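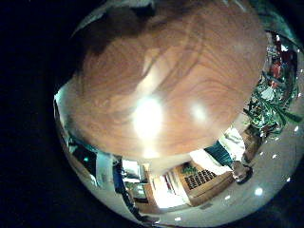 Wood grain under a hard light.

Filed under: Film > Opinion > Sound and Picture

The dialogue in most commercial features released in the last few years is mixed too low against the music and effects, and the usual defense of this practice doesn't hold up. The defense is that the film was mixed for a theater, that the theater has the headroom to carry a wide range between the quietest line and the loudest explosion, and that anyone who can't follow the plot is listening on the wrong equipment. I have heard this from people who mix for a living. I think it is wrong on its own terms, and it is getting worse.

Consider the theater first. A mixing stage is a treated room with a calibrated playback level and very little background noise. The room where the ticket buyer sits has an air handler, a door that opens onto a lobby, and a few hundred people eating. Many managers also run the processor below the reference setting. They do it after complaints about loud trailers, and few of them turn it back up when the feature starts. If the quiet lines were set just above the noise floor of the mixing stage, they fall under the noise floor of the house. The explosions survive the cut with no trouble.

I saw Huanca in June in an 18-screen multiplex, in one of the larger houses, and then again at home when it reached the rental services. It is a mining drama with two long scenes of negotiation in an underground office. In the theater I lost most of the second one. A ventilation fan in the scene runs at a constant level through the whole exchange, and the low strings come in on top of it in the same band as the men's voices. At home I turned on the subtitles and learned that one of the partners had agreed to sell his share. The last half hour of the film depends on that fact. I had spent it assuming he was lying to his brother, and the film plays quite differently under that reading.

The script is good, and I would say so with more confidence had I heard it the first time.

The second part of the defense concerns realism. People mumble, rooms are noisy, and a film that isolates every voice sounds like a radio play. This has some force. Nobody wants the flat, close dialogue of a cheap television drama laid over a storm at sea. But picture departments deal with the same problem every day and settle it differently. A night exterior is lit. It may be lit dimly and from an odd angle, but there is enough on the actor's face for the audience to read it, unless the director has a reason to hide it. Viewers accept this without complaint. I don't see why a voice should get less care than a face.

Stendilix is the useful comparison. It has as much noise in it as anything released that season: a rail yard, a flood, and a long chase through a bottling plant with the machinery running. I missed nothing. The mixers thinned the machinery whenever someone spoke, by a small amount and with slow ramps, and they left the score out of the plant sequence entirely. The noise seems constant, and I noticed the ramps only when I went back to look for them. The film gives up nothing in scale. It runs 158 minutes and the flood is as loud as any flood needs to be.

Brodosex, a spy comedy with a bad title and a better cast than it deserves, shows the other failure. A comedy depends on the end of the line being heard. Here the score is placed under nearly every scene at a level that never really drops, and it swells on the punch lines, presumably to tell us where they are. In the hotel sequence a brass figure lands directly on the last three words of the best joke in the film. The audience I sat with laughed late, having worked out what must have been said, and then talked over the next line.

Some of this starts on set. Wide and tight cameras are now run at the same time as a matter of routine, and with a wide shot rolling the boom can't get close. The sound crew falls back on body microphones under clothing, which rustle and lose the upper frequencies where consonants are. Actors have also become quieter. A performer who knows there is a microphone on the breastbone will speak to the breastbone. Rerecording the lines later costs money, and directors tend to dislike the result and keep the original take. By the time the material reaches the mixer, a good deal has been lost that no fader will restore.

That doesn't excuse the final balance. The mixer and the director choose how loud the music is. They also choose it after hearing the scene many times, and this is probably the largest single cause of the trouble. A person who knows a line by heart will hear it through almost anything. The remedy is cheap: play the reel once, at the level a real theater uses, to a few people who haven't read the script, and ask them to write down what was said. Where they leave blanks, raise the dialogue or lower what sits on top of it.

Home versions need a separate pass, and most now get one, but it is often a quick one. The disc of Fulex has a nearfield track that compresses the gunfire and leaves the whispering where it was. Viewers still ride the remote through both halves of the film. Subtitles on by default is a workable answer for a household, and mine has adopted it. It means reading a film in our own language, with our eyes on the bottom fifth of an image somebody spent months composing.

Posted 11/08/2023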